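How to budget for a tabletop arm (small lab, small money)

Notes from doing this at Nidville, typed up fast on Mon 30 August before the order goes in. Ask Ineke Van Loon if the spreadsheet link is dead again.

Step 1. Write down the job first. Ours is pick and place with toy kitchen stuff. Light, soft, awkward shapes. No heavy payload needed, so don't pay for one.

Step 2. Split the money. Arm, gripper, cameras, table, props, spares. Six lines, no "misc". We had a misc line last time and it ate 40 percent.

Step 3. Price the table properly. Everyone forgets this. Pale top, threaded holes, rail, fixings, delivery. Nijs quoted us 5 weeks, Drikow 8. Get both in writting.

Step 4. Cameras. Budget for one at the wrist and one overhead, plus mounts and long cables. Cables are never in the quote.

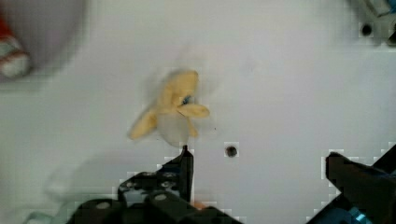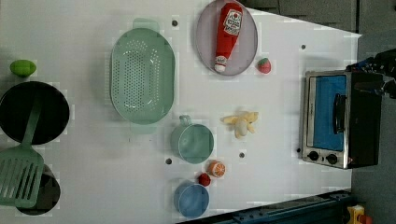 Wrist view first, then overhead.

Step 5. Fingers wear. Put 2 spare sets on the first order, postage on a second one is silly. Check they fit the gripper you are buying and not last year's model.

Step 6. Props. Cheap, but buy doubles of anything soft. Idrisa Koech did ours in one go from Dotside, one invoice, much less bother with finance. Keep the packing list.

Step 7. People time. Kyu-ri Ki put in more than 8 days on setup and calibration and none of it was in the plan. Put it in the plan.

Step 8. Support contract. Read what it covers. Ours was phone only, remote login extra. Bohdan Prokopenko argued them down a bit, worth trying.

Before you send it off:
- VAT in or out? Say which
- quote still valid on the day you order
- power sockets near the table
- somewhere to put the controller, it's bigger than teh brochure makes it look
- name of whoever signs for the pallet

Finance shuts the books in December so anything arriving after that comes out of next year. Volodymyr Melnychuk has the blank order form.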